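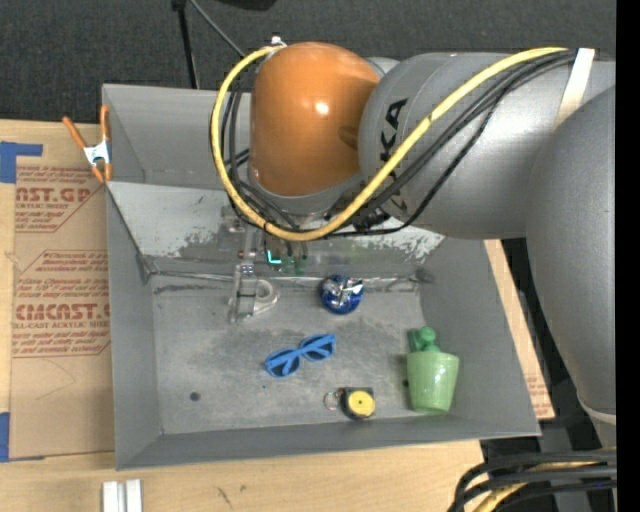
Sunglasses, a tape measure and a green cup: mixed small stuff is the sort of job the Bastari kit is sold for.

I've been wanting a go with the Bastari picking kit since September, when Utska put the price up on its website and I did a small squeak at my desk. For 3,000 pounds you get a gripper, the software and a year of phone help. You bring your own arm, and your own patience.

The idea is simple enough. You tip a jumble of bits into a bin, and the kit works out what it can grab and has a try. No teaching it each shape first, no neat rows. For a small returns desk or a repair shop that's lovely, as the stuff people send back never matches anything!

Setting up took me most of a morning. The booklet runs to 153 pages (I read perhaps a third, sorry) and the bolts are fine, but the cables drove me mad. Leave them too tight and the wrist can't turn, too loose and they flop about where you don't want them. Utska sells a set of straps for 12 pounds, and I'd say just buy them with the kit.

After that I had a very happy few days. Over the week I logged 623 picks, and chunky things with a bit of height to them were a breeze. Clear plastic was my big worry and it's still the weak spot – the software dithers, has another look, then dithers again. Flat things lying close to a wall gave it trouble too. I did find myself cheering it on, which my neighbours must have enjoyed.

How does it stack up? The Flodness set is quicker out of the box but costs a good deal more, and you're stuck with their own bins. The Tan one is cheaper and I never got on with its menus. Bastari sits nicely between the two, and the screens are so plain that I hardly needed the help line – I rang it twice, and both times someone picked up before I'd found my pen.

If you already have an arm sitting idle, I'd go for it. If most of what you handle is see-through, I'd wait for the next update, which Utska has down for the spring.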